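Old office tower, no CPU or RAM: strip it or bin it?
Forum: Salvage and Reuse

ositz_parts
Jun 16, 2020
Got offered a pile of these towers out of an office clear-out at Vanwood. The seller reckons they're "easy upgrades". I reckon they're scrap with a nice lid. CPU gone, memory gone, supply still in. Is there anything in one worth my arvo?
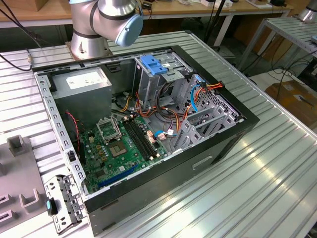 Reply 1
midow
Depends what he wants for them. The supply is the only bit I'd bother testing, and I wouldn't trust it under load. I've pulled 43 office supplies since December and 5 were fit to sell. Board's worthless without a chip, and by the time you've bought one you could have had a whole working machine.

Reply 2
sakamoto_shed
Disagree on the board. Check the socket pins with a torch and a loupe before you write it off. Straight pins, you've got a tester. I keep one going just for checking memory.

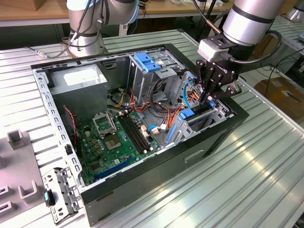 Cable mess is what puts me off office towers. Every maker reckons their routing is clever, then you want one drive out and the whole loom comes with it. On this one you've got orange, yellow, black and red leads looped right across the top of the board, so good luck keeping them off a cooler. Tie them back before you fit anything. And leave the blue latches on the bays alone until you know which way they release, they snap if you look at them wrong.

Reply 3
midow
A tester for what, though? Old memory sells for the price of the stamp.

Reply 4
ositz_parts
Yeah, not convinced by the tester idea either. Drives might be another story. The blue caddies get asked for now and then, and I've seen a listing wanting 200 dollars for a box of them. Whether anyone paid it is a different matter.
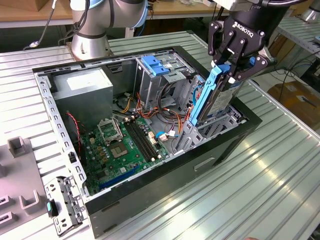 Reply 5
sakamoto_shed
Keep caddy and drive together if you're selling. And wipe the drive properly, a quick format isn't a wipe.

Reply 6
midow
Run hours too. Last one I checked said 3,565 and it still clicked like a indicator. I'd pay scrap weight for the lot and no more.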